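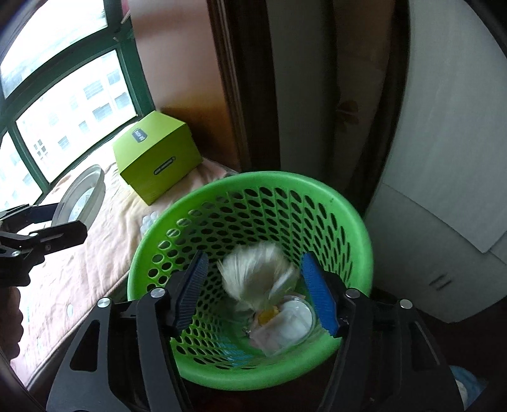 Emptying the Wastebasket With the Brustdale Hand Grippers (My Review, Plus Tips)

Posted 6/12/23 in Bedroom and Laundry

If you've read my page for any length of time you know I will try any gadget that promises to touch the trash for me. The Brustdale set is a stranger one than usual. It's a pair of hand-held grippers from Plivach, with a camera on each one, and you do your ordinary chores with them while they record. The recordings go off to teach robot arms how to do the same chores. You can buy the set outright for $300 or borrow it through their home program, where you put down a $200 deposit and send in chores until you're sick of it. I borrowed.

I've done dishes, socks, the junk drawer and a whole lot of wastebaskets with it now. Wastebaskets have turned into my favorite, so most of this page is about them, and the rest is what I think of the kit.

What comes in the box

Two grippers, a charging cord that splits in the middle, a spare set of finger pads, wrist straps and a folded card with pictures on it. The card is fine as far as it goes. It shows you how to pair everything with the Chege app and how to hold your hands at the start, and then it wishes you luck! I would have loved a page on which chores to begin with.

The grippers are black metal plates with pieces cut out of them, and each finger has a textured blue pad on the inside. They feel solid. They are also heavier than I'd guessed from the website, and by the end of my first evening I could feel it in my forearms like I'd been kneading bread.

Picking a wastebasket

Go wide. The green plastic one with all the holes in the sides is the best I've used, because the rim is a nice big oval and I can get both jaws down in there while they're open. I have a tall skinny one in the bathroom that was misery. The fingers went in closed, and then there wasn't room to open them, and I stood there muttering at it. Save the skinny ones for your regular hands.

A solid, smooth rim helps too. If the edge is woven or has a fancy lip, the plates catch on it on the way up and you lose whatever you were carrying.

A light basket will scoot when you bump it. At home I put a square of rubber shelf liner underneath, or I push it up against the side of the bed. Don't tape it down (I did, and it took the finish off a spot on the floor that I now cover with a slipper).

What to grab first

Start with whatever is on top and crumpled. Wadded tissue, soft bags, candy wrappers in a ball, they all squash between the pads and stay put. It's a good warm-up and it gets your hands used to the squeeze, and it clears the way to see what else is in there.

Round plastic containers with lids are the hard ones. If you come at one flat, the pads slide right off the lid. I tip my wrist so one finger goes down the outside and the other comes in across from it, and I pinch it by the edge like a cookie I don't want anyone to see me taking. Check that the lid is on tight before you start. You don't want to learn about a loose one halfway to the trash bag.

Flat wrappers stuck to the bottom are a pain. Two things work for me:

Push the wrapper to the side wall with one finger until it buckles, then close on the buckle.

If it won't buckle, leave it for last and pick up the basket by the rim, then tip. The program accepts tipping as long as you do it slowly.

Please don't do anything sharp, broken or drippy. I also skip dental floss for good reason. It gets wound around the finger joints, and I spent most of a lunch hour with tweezers.

Go slow, then go slower

My first batch of clips got bounced back from the app with a note that said "motion too fast." I clean fast, I always have! What helped was counting in my head: one on the way down, two while the pads close, three on the way up. If a thing drops, let it drop. Open up, go back down and get it again. They keep those, and the app even has a little tag for them.

Keep the jaws open until you are down at the trash. I had a habit of closing them partway on the approach, like pursing my lips, and I kept nudging things deeper into the basket.

Twelve is my limit. I mean 12 clips in one sitting, and then I put the thing down and do something else. After that my wrists get sloppy and the app starts sending things back.

Light and mess

Daylight from a window is plenty. I do the bedroom in the daytime with the curtains pulled back and leave the lamps off, since the lamp on my side throws a hard shadow right down into the basket.

You do not have to tidy up first. I made the bed before my first session like company was coming, and it made no difference at all. Rumpled sheets are fine. The instructions in the app ask for rooms the way people live in them. I do put away mail, prescription bottles and anything with an address on it, and you should too.

If you have the second gripper and aren't using it, still hold it up off to the side where it won't knock into anything. Mine went into a glass of water on the nightstand in week one.

Keeping the pads clean

The pads get grimy quickly when you do trash. After each session I wipe them with a damp cloth and a drop of dish soap, then a second cloth with plain water. Let them air dry with the jaws open. I tried rubbing alcohol once and it left the pad tacky, so I'm back to soap.

Niletura sells a replacement pad in a softer rubber that fits the same fingers. I bought one pair. They grip lids better and they pick up lint like you wouldn't believe, so I keep them for kitchen things and leave the blue ones on for bedroom and bath.

Check the screws while you're wiping. The round silver heads on the plates are easy to get at, and on mine one of them had backed out enough that I could turn it with a fingernail. A quarter turn with a small screwdriver and it's been fine. Don't crank it or the finger gets stiff.

Camera lens: dry glasses cloth, nothing wet.

What I like and what I don't

I like the pads, the solid feel, and the way the trigger gives a little before it closes, so you can hold a tissue without mashing it. I like that the Chege app tells you which clip got refused and lets you redo just that one. And I've gotten oddly fond of doing a dull chore carefully.

I don't like the weight, or the cord, which is short enough that both grippers have to charge on the floor next to my outlet. The straps are made for bigger hands than mine and I've added a hair elastic to each one. The upload takes forever on my internet, so I start it at bedtime and let it run. And the box has no case in it! For the price of the set there ought to be a case. I'm using an old boot box with a towel in the bottom.

Would I buy it? For myself, no, not while they still lend them out. If you've got a bunch of rooms and a patient pair of wrists, borrowing is the way to go. My loan runs until September and I plan to keep it the whole time.

A few quick ones before I go

Line the basket after you record, not before. A loose liner drifts into the jaws.

Put the trash bag you're emptying into on the same side as the hand you're using, with the top rolled down so it stands open.

Take your rings off. The handle pinches.

If your clips come back marked "object hidden," raise your wrist a bit and come in more from above.

Next up I'm trying it on folding washcloths, which went badly the first time, so send me your tricks if you have any.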